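Marta Koval
@martakoval_moves
June 3, 2020

OK so a few of you asked what I do all day now that I've stopped posting pictures of soup. I teach a robot to do chores. With my own arms. Thread, probably a long one, get a drink.

2/
The job title is "demonstrator" and when I told my mother she thought I was going to protests. What it means is that I wear a headset, hold a controller in each hand, and the robot copies me. I reach, it reaches. I close my fingers, it closes its fingers. All of it gets recorded.

3/
Then somebody much better at math than me (hi Petro Dmytriv, I know you're reading this) takes the recordings and trains a model on them. The hope is that the robot ends up doing the same chore without me in the headset. Sometimes it does! Sometimes it pats the table very gently and goes home.

4/
We also do it the other way, by hand. You put the arms in a slack mode, stand next to the robot, hold it by the wrists and walk it through the motion like you're teaching a kid to swing a bat. It's called kinesthetic teaching and it's murder on your lower back.

5/
By hand is lovely for one slow move. Wiping, pouring, opening a drawer. You feel the weight of everything. But the moment you need two arms doing two different things you run out of you. Uliana and I tried it with one of us per arm and we laughed so hard we had to throw out the whole afternoon.

6/
So for table work it's remote control all the way. We run it on software called Curkell, which is very good and has the ugliest menu I've ever seen in my life. Gray on gray. I have it memorized by where my thumb goes.

7/
The chore this month is clearing a table. Everybody clears a table! You've done it with a baby on your hip! Try it when you can't feel anything you touch.

8/
That's the part I wasn't ready for. No touch at all. I see the fingers close, I see the thing move or not move, and I have to guess the rest. The first week I squeezed everything like it owed me money. Paper cups did not do well.

9/
You learn to look for little signs. A bag dimples before it slips. A bowl tips a hair before it comes up. Radwa Helmy trained me, and she made me spend two whole shifts just picking things up and putting them back down in the same spot. So boring. It worked.

10/
Other thing she taught me: slow down at the end, not at the start. New people creep toward an object like it's going to bite and then yank it off the table. The model learns the yank. It learns EVERYTHING. It learned that I hesitate before I grab, and for a while the robot hesitated too, exactly like me, and that was a very strange thing to watch.

11/
(Petro trimmed the pauses out later. I kind of missed them.)

12/
Somebody in my replies asked how many times you have to show it. For this chore the target is 400 good ones. Good means nothing dropped, nothing knocked over, both hands back at rest at the end. I'm at 179 as of lunch.

13/
And you can't do the same one 400 times. It'd just memorize the table. So between takes Uliana Sirko comes through and moves everything. Plate goes left, cup goes to the corner, notebook gets turned. She has a real gift for putting things exactly where I don't want them.

14/
Soft packages are the hard ones, by the way. People always guess the dishes. Dishes are great! A plate is a plate every time. A crinkly bag is a different shape every time you touch it, and shiny plastic does weird things in my headset when the light hits it.

15/
My trick for bags is to come in low, get the fingers around one side and bring the thumb in underneath. If you pinch the top it swings. If it swings, your arm chases it, and then you're in trouble and the take goes in the bin.

16/
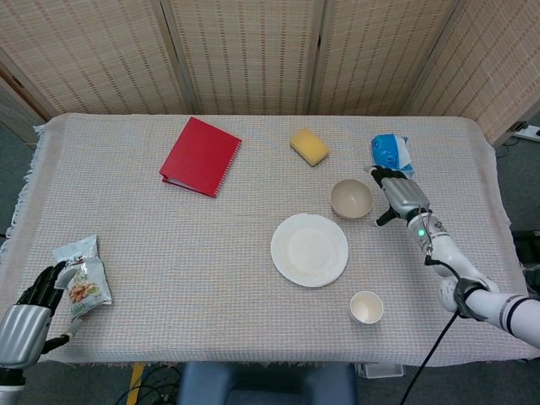

Left hand on the nuts, right hand going in at the blue and white package. Notebook, sponge and dishes still to come.

17/
Two hands at once took me forever, and I play piano (badly). Your eyes want to stay with whichever hand is busy. What helped was parking one hand with a good hold on its thing, really settling it, and only then looking over at the other one.

18/
Yes there's a tablecloth. I asked for a plain tabletop and I got voted down. Cloth wrinkles and slides if you drag anything across it, so you have to lift. Beril Avcı says people at home have tablecloths so the robot gets a tablecloth. Fine, Beril.

19/
Questions from the replies! "Do you get motion sick?" First week, yes, horribly. Ginger candy and a fan on my face. Now only if the video lags. When it lags I close my eyes, hold still and count to five, which is also my advice for life in general.

20/
"Can you scratch your nose?" You can pause the link with a button, scratch, line your hands back up and go again. If you forget to pause, the robot scratches a nose it doesn't have. Ask me how I know.

21/
"Are you teaching it to take your job?" My job is teaching it, so I'd have to teach it to teach itself, and right now we're working on the sponge. I do think about the question, though. I used to bus tables at a place called Berkero and I'd have handed over the Sunday brunch shift to anybody with arms.

22/
"What's the best one you've done?" Take 67. I don't know what happened in take 67. Everything went where I wanted it, no fumbles, no second tries, like I'd had those hands my whole life. Petro plays it for visitors. I've been chasing it ever since.

23/
"And the worst?" Back in March, when we were still on the old sorting task. I got a sleeve of crackers stuck on one thumb and tried to get it off with the other hand, and then I had it on both thumbs. Radwa was crying. They kept the recording but not for training.

24/
If you want to try this kind of work, things I'd look for in a shop: real breaks (we swap out often and my shoulders thank them), a headset that fits YOUR head, and somebody in the room with a hand near the stop button the entire time. I won't start a take till I hear Uliana say "on it."

25/
Also wear sneakers. I stand on a mat and barely take a step all shift, and my feet hurt more than they ever did waiting tables. How??

26/
Someone wants to know if it matters who does the demos. So much! Beril is left-handed and her takes look completely different from mine. She goes for the far stuff first, I go for whatever's closest. Petro likes having both in the pile. Says the model gets less stubborn.

27/
And you can spot us in it after. When the robot runs on its own I can tell which bits came from who. There's a little wrist turn before it sets down a cup that is one hundred percent Radwa. She does it with her coffee too.

28/
The folks at Vasylenko, who we share a hallway with, came to watch last week and one of them wanted a turn. Software guy, very confident. He got the cup on the first try and was unbearable for a minute. Then he tried the bag, lol.

29/
Next up after table clearing is folding dish towels, and I'm already dreading it. Everything I said about soft packages, but the whole object is the soft part. Beril has a plan that involves pinning down one corner with the left hand and she's drawn it on a napkin for me.

30/
Headset's charged and Uliana's waving at me, so that's my break. Drop questions below and I'll get to them tonight. And yes, Omum people, I saw your message about the gloves, I'll write back!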